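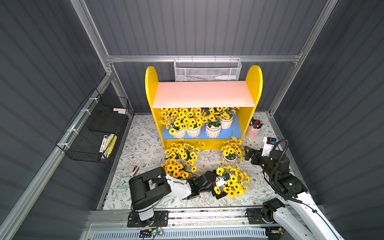

Artificial sunflowers in white ribbed pots.

From: Seraina Rainer
To: flodora-users
Date: June 12, 2026
Subject: Re: Pack size changes and the unit of count field

Egger wrote:

> We changed supplier pack sizes in September and the valuation
> report has not balanced at Grimstead from that point on. Items
> bought by the box and issued by the stem show a negative quantity
> on hand, although the shelf is plainly not negative. Recounting
> clears it for a few weeks and then it comes back.
> Is the unit of count read from the item record or from the
> purchase line? The manual says both, in different chapters.

Both chapters are right, for different transactions. On receipt, Flodora reads the unit from the purchase line and multiplies by the pack factor held on the item record. On issue it ignores the purchase line and takes the issue unit from the item record alone. If you edit the pack factor while an order is open, the goods are booked in at the new factor although they were ordered at the old one. The order itself still prints correctly, so the error doesn't show on paper.

We had the same trouble at Trutness. Our item file has 2588 live records and 70 of them had a pack factor that disagreed with the last invoice. Most were dried and artificial lines, where the supplier will sell the same thing by the stem, the bunch, the filled pot or the mixed box under one catalogue number.
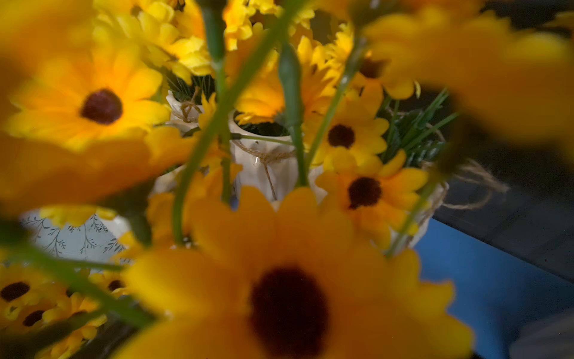 To find the bad records, export the item file and the closed purchase lines as two separate text files, join them on the item code, and compare the factor on the item with quantity received divided by packs invoiced. Do not use the built-in exception report for this. It compares the item record with the receipt, and the receipt was calculated from the item record, so the two agree whatever the factor is.

Watch for leading zeros. The item export keeps them and the purchase export drops them. I lost an afternoon to that. Pad the purchase side before joining and check that the number of unmatched rows is nil or explainable. Ours were all carriage charges.

Once you have the list, the order of work matters:

1. Close or cancel every open order for the item.
2. Post a stock adjustment to zero, in the old unit.
3. Change the factor and the issue unit together, in one edit.
4. Count the stock and post the count in the new unit.

If step 2 is left out, the old balance is carried over as a bare number. We had a line of 800 stems turn into the same number of boxes overnight, and the valuation went up accordingly. The auditors found it before we did. 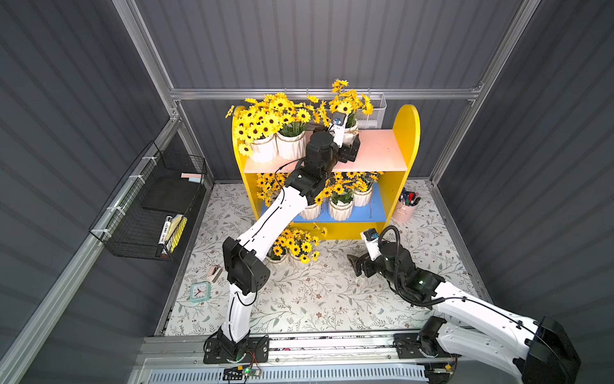

On recounting: it comes back for you because the count corrects the balance and leaves the factor alone. The next delivery is then booked in short and normal issues take it below zero again. How long that takes depends only on how fast the line sells, so slow lines can be wrong for a year without anyone noticing. I would look at those first.

A wider point for the list. I no longer think one item record should carry two units where the goods change form between receipt and issue. A made-up pot is a different item from the stems that went into it, and we now treat it as an assembly with its own code and a parts list. It's more typing at the start. The issue screen is simpler for the counter staff, though, and wastage goes against the stems, where it belongs.

Containers are the awkward part. We hold pots and vases as separate stock and issue them to the assembly at cost. A display piece that is later broken up has to be posted back as parts, and the reversal screen will not accept a partial quantity — you reverse the whole assembly and then write off whatever cannot be reused.
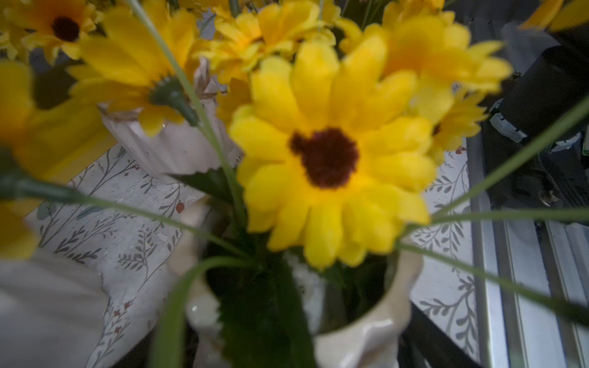

Two things I haven't been able to settle. The first is whether the factor change is written to the audit log when it is made through the bulk import screen. I can find my manual edits in the log but none of the imported ones, and support have not replied. The second is the average cost after step 4. On most lines it recalculated at once, on a few it waited for the next receipt, and I can't see what those few have in common.

Egger, if you send me the two exports for Grimstead off list I will run the join and return the list of codes. Remove the price columns first if you would prefer.

Seraina Rainer
Stock records, Trutness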